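Arnunar Household Kitchen Survey – Data Card

Version 2
Maintained by Hildegard Kröger and Ute Ruppert

Summary

The Arnunar survey is a set of written responses about how people use and store things on their kitchen benches and counters. It holds 800 household responses in English, gathered by mail and by web form across two rounds. Each response covers the layout of the kitchen, the benchtop material, the appliances that live on the bench, where fresh food is kept and how often the surface is cleared and wiped down.

The data is meant for people working on home storage, kitchen design, food waste and household labour. It was first put together for a report on small kitchens in rented flats, and the questions still lean that way.

Contents

responses.csv – one row per household, 32 columns
free_text.csv – the open answers, keyed by household number
codebook.txt – column names, allowed values and the wording of every question
changes.txt – differences between version 1 and version 2
licence.txt – terms of use

All files are UTF-8 with Unix line endings. Fields containing commas are quoted. Empty cells mean the question was skipped. The value "na" means the question did not apply, for example the oven questions for a household with no oven. Please don't merge the two when you load the file. Several spreadsheet programs will do it for you without asking, and the skip rate is of interest in its own right.

How the responses were gathered

Round one went out by mail with a reply-paid envelope. Round two used a web form with the same questions in the same order. People could stop at any point, and partly finished forms were kept if the first page was complete.

Paper forms were typed up by hand. Ute Ruppert keyed them and Hildegard Kröger checked each one against the original. Where the handwriting could not be read, the cell was left empty and the household number was added to the list at the end of codebook.txt.

Respondents were asked to answer for the kitchen as it stood on the day, before any tidying. We have no way of checking whether they did.

Main columns

bench_material – laminate, timber, stone, tile, steel, concrete, other. Natural and engineered stone are a single category, as too many people in the pilot could not tell which one they had. Anyone who wrote "marble look" was coded as other unless they named the material elsewhere on the form.

bench_shape – straight, L, U, galley, island, other. A raised section at the back of a bench is recorded separately in bench_raised (yes or no), because people tend to treat it as a shelf and it fills up first.

appliances_out – a list separated by semicolons. Kettle and toaster are the most common entries. An appliance counts as "out" if it stays on the bench overnight. Things pulled from a cupboard for one job do not count.

produce_out – fruit, vegetables and bread kept on the bench, again separated by semicolons. Bread in a closed bread bin is coded as bread_bin. Spelling has been standardised, so "capsicum" and "pepper" share a code, as do "kumara" and "sweet potato".

clear_freq – how often the whole bench is cleared, from daily to never. 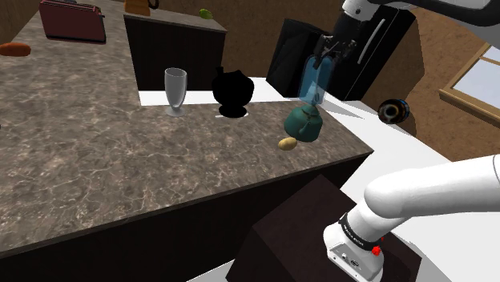

Coding the free text

The open question at the end of the form asked, "Is there anything on your bench you wish was somewhere else?" Answers ran from one word to two full pages. Each was given up to 6 theme codes. The themes were drawn up after reading all the round one answers and were then left alone for round two, even where a new theme might have been useful. Mail and paperwork came up far more than we had planned for and sits awkwardly under "non-kitchen items".

Names, street addresses and phone numbers were removed and replaced with square brackets. Product names were left in where they described an object. The Lulludano dish rack and the Hämmerli knife block both turn up in a number of answers, and in most of them the complaint is about size.

Changes since version 1

The column for bin location was split into general waste and compost.

Duplicate households were removed. These were people who had posted a paper form and later filled in the web form. The earlier response was kept.

The floor area column was dropped. Answers mixed square metres, square feet and paces, and we could not sort them out with any confidence.

Theme codes were renumbered. Scripts written for version 1 will run on version 2 without an error and give wrong results, so please read changes.txt before reusing them.

Known problems

Renters in shared houses often answered for their own shelf or corner and not for the whole kitchen. The column shared_kitchen will help you find them, but it won't tell you which way they read the question.

Round two took place over a warm stretch and more people reported keeping fruit in the fridge. Comparing produce_out between rounds is not a good idea without allowing for the season.

Older respondents are well represented in the paper round and thin on the ground in the web round. No weights are supplied.

The question about wiping down was placed straight after the one about clearing, and some people gave the same answer to both without much thought.

Terms of use

The data is free for research, teaching and other non-commercial work. Please don't try to identify households. If you publish something based on the survey, cite it as the Arnunar Household Kitchen Survey and give the version number. Commercial users should write to us first – Hukow, the design studio that helped lay out the paper form, does not handle licensing and will only pass your message on.

Corrections

Send corrections to either maintainer with the household number and the column name. Fixes are held over and released together in the next version.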